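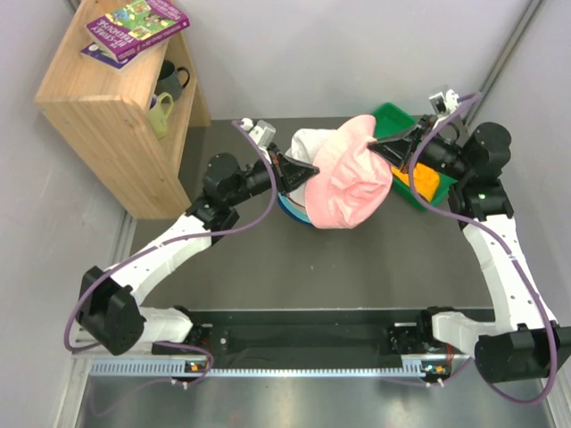

How often does the policy server send new actions to the arms?
It sends a chunk of 32 steps at a time, and the arm loop plays them out at its own rate. The server starts on the next chunk when 12 steps are left, so the arms never have to sit and wait if the network behaves.

Bontu asked for that to go at the top of the minutes, as it came up twice in chat before the call.

Bimanual software meeting
March 6, 2023
Present: Sérgio Coelho (chair), Bontu Teshome (notes)
Joined for items 2 and 3: two people from the Zirkeck planning team

1. Notes from last time
Accepted with one fix. The gripper force limit lives in the Semwal config file and not in the launch script. Bontu has corrected the wiki page.

2. Chunk blending in Semwal
Sérgio merged the new blending code and it is lovely to watch. The old version jumped to the first step of each new chunk, which gave a small kick at the wrists. The new one fades from the old chunk to the new one over the steps they share. He replayed 117 logged cloth runs through both versions offline, and the biggest joint speed jump was smaller with blending in every one of them. Bontu was thrilled (she has been asking for this for ages!).

Zirkeck asked if blending could pull the two arms out of step with each other. Sérgio said both arms share one clock and one set of weights, so they fade together. Zirkeck would still like a test where one arm's commands come in late on purpose. Agreed.

Open point: gripper commands are blended the same way as joint commands right now. Bontu thinks a half-closed gripper in the middle of a fade is asking for a dropped cloth. Sérgio agrees in principle but wants to see it in the logs first. Left open until the next meeting.

3. Cloth masks from Sino
Sino now gives a separate mask for each piece of fabric when two pieces overlap, and this is a really big step for us. It still merges them when the top piece is badly crumpled and only a thin strip of the lower one shows. Zirkeck suggested using the wrist views to break ties. Sérgio liked that a lot. The catch is that the wrist views arrive later than the fixed view, and the time stamps are only matched up after recording, in the export step. Doing it live means moving the matching code into the driver.

Bontu will try the cheap version first: take the last wrist view before each fixed view and throw the pair away if the gap is over 200 ms. Zirkeck will send over their tie-break code as it stands, tests or no tests.

4. Flunisari viewer
Bontu showed the new timeline. You can scrub through a run and see both arms' commands, the measured joint positions and the masks on one page, and it loads so much faster than before! Clicking on a spike takes you to the chunk that caused it. Sérgio found a bug within a minute: the left and right labels swap when a run is opened from a bookmark. Bontu knows where it comes from and will fix it before anyone else gets the build.

Requests for later: a way to put two runs side by side, and a key to hide the masks. Side by side was the favorite, and Sérgio offered to pair on it with Bontu.

5. Logging
Short one. The logger drops messages when the disk is busy and says nothing. Agreed that it should write a gap marker into the file so Flunisari can shade that stretch gray. Changing the file format is put off until April.

6. Actions
Sérgio: late-command test for blending, with one arm delayed
Sérgio: pull gripper traces during fades and share them
Bontu: wrist view pairing with the 200 ms limit
Bontu: label fix in Flunisari, then send out the build
Bontu: gap marker in the logger
Zirkeck: send the tie-break code

7. Any other business
Sérgio would like code reviews kept small enough to read over a cup of coffee. Bontu pointed out that the blending change was his. Noted.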